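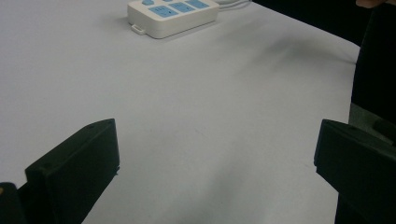 White power strip on a tabletop.

The Hoekstra 116 is a powered subwoofer made by Vollau for home listening rooms. It was introduced in May as a replacement for the Stemow, a passive model that needed a separate amplifier. Production takes place at the Gustcombe plant.

Design

The cabinet is a sealed box with an internal volume of 62 liters. A single long-throw driver faces the floor, and the amplifier is mounted on the rear panel behind a metal plate. Internal bracing runs between the side walls and is glued at both ends. The grounded power inlet takes a detachable cord.

Controls

Level, crossover and phase are set by rotary knobs. The phase control has 2 positions, normal and inverted. An automatic standby circuit switches the amplifier off when no signal is present - the delay is fixed and cannot be changed by the user.

Connections

Line-level input is by a pair of phono sockets. Speaker-level terminals, fitted to the Stemow, were dropped. Early units had a faint hum when used with unbalanced cables, and the input board was revised from serial number 867 onward.

Last edited February 13, 2025

Shares 62 | Comments 2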